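A **slotted basket** is an open-topped container whose sides are pierced by regular rows of narrow openings. Most are moulded in plastic, in one piece with the base and rim, although wire and wooden forms are also known. Slotted baskets are used in homes, nurseries, shops and workshops for sorting and keeping small goods, and are commonly placed on the floor or on low shelving.

## Construction

The usual form is rectangular, with the long side facing outwards in use. A raised rim runs round the top edge and stiffens the walls, which would otherwise bend when the basket is lifted full. The openings may be vertical, horizontal or set in a grid. Vertical slots are widely preferred for deeper baskets, as the strips of plastic between them carry the load directly from rim to base.

The slots reduce the weight of the basket and the amount of material needed to make it. They also let air pass through the contents and give a partial view of what is stored inside or behind. Items narrower than the slot may fall through, and for this reason baskets intended for beads, screws or small building blocks have closed lower walls.

The Drelico pattern, made at Skanthorpe, has 17 slots on each long side and a rim 6 millimetres thick. The first batch consisted of 2,000 baskets, all in black. A later version, the Drekance, kept the same base but had shallower walls, so that it could be pushed under a bench.

## Use on floors

Slotted baskets are often set out beside closed tubs and bins, the two types being used for different sorts of goods. Solid-sided tubs hold small or loose pieces, while slotted baskets take soft toys, cloth and larger objects. Colour is a common means of telling containers apart where several stand together on one floor.

On smooth wooden floors a basket slides easily and may mark the surface if grit is caught beneath it. Felt pads or a thin mat are the usual remedy. A gap is normally left between neighbouring baskets so that each can be gripped by its ends.
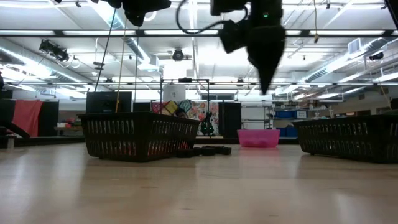 ## Care

Plastic baskets are washed in warm water with a mild soap. Dust gathers at the lower end of each slot and is removed with a narrow brush. Prolonged sunlight makes some plastics brittle, and cracks generally begin at the corners of the rim. The supplier Tiêu advises that its baskets be stacked no more than six high when empty.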